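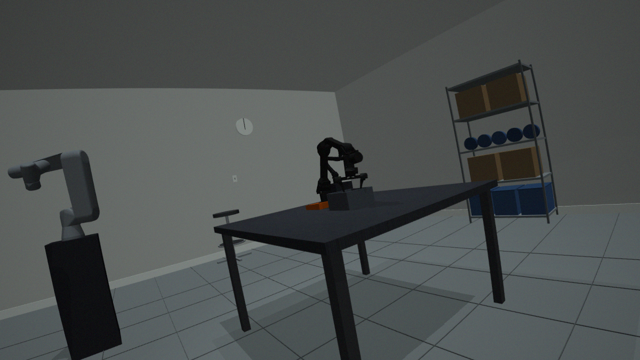

*The bin-picking cell as modelled in the Aviment simulator.*

The planner at Pollura began as a single loop. It read a pose, solved the inverse kinematics and sent a trajectory. "It worked until the bin walls mattered," says the engineer who maintains it. "A grasp near a corner was fine for the fingertips and bad for the knuckles."

The rewrite, merged in March, splits the job in two. A sampler proposes 900 grasps per object, and a filter called Krishnan rejects any whose full gripper mesh comes within the clearance margin of a wall. On a typical part, 82 survive.

"Most of the time goes into ordering those," she says. "We score by wrist travel first, then by how far the joints sit from their limits."

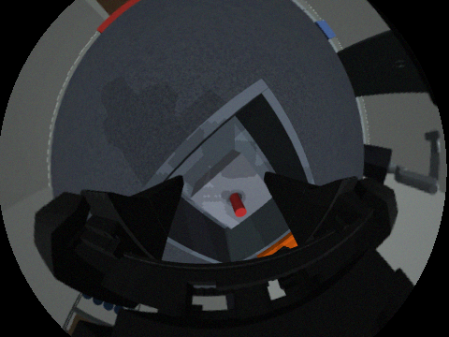 Perception runs separately, at 30 frames a second, and the planner takes only the latest pose. The engineer would like it to take the covariance as well. "At present a poor estimate and a good one look the same downstream. The margin has to cover both, so it's larger than I'd like."

Wide-angle views were another source of error. The old calibration code assumed a pinhole model, and poses drifted towards the rim of the view. The replacement fits a fisheye model from 50 board positions – tedious on hardware, trivial in simulation.

Next on the list is replanning during the descent. "The hooks are there," she says. "The tests aren't."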